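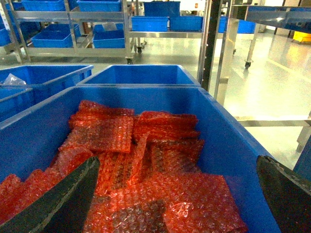 Bubble wrap pouches in a blue plastic bin.

Wutell Bubble Pouches, Flat Style

Wutell flat pouches protect small parts and glassware during storage and shipment. Each pouch is closed on 3 sides and open at the top. Pouches are sold in cartons of 100 under order code 526 and ship from the Hisstead warehouse.

Storage and Handling

Keep cartons sealed until needed, away from direct sunlight and sources of heat. Opened stock may be kept in bins, provided that nothing heavy is placed on top of it. 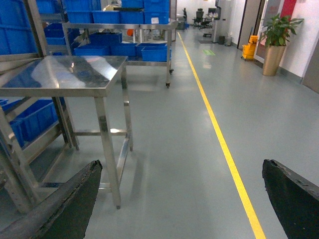 Stainless steel table beside a marked floor line.

Packing tables should be wiped down before each shift. Poment table covers are sold separately and fit tables up to 60 inches long.

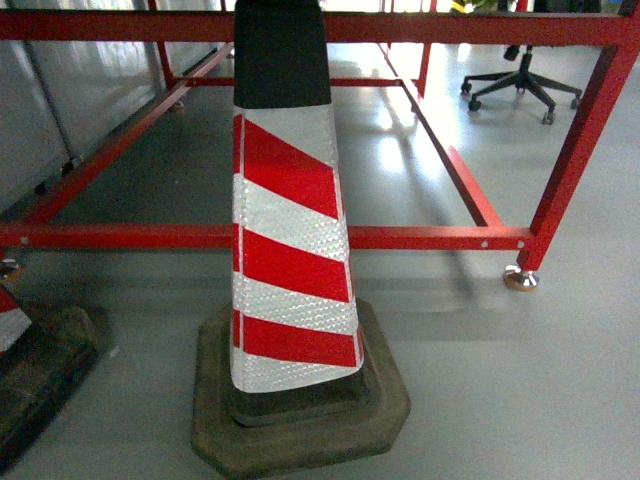

Traffic cone with reflective striped sleeve.

Cones and other floor safety items are listed in the Boateng section of the catalog. They may be combined with pouch orders on a single invoice.
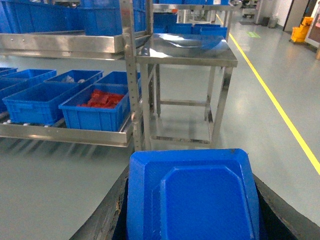

Ordering and Returns

Orders received before noon are processed the same day. Unopened cartons may be returned within 60 days of delivery. Printed pouches are made to order and cannot be returned.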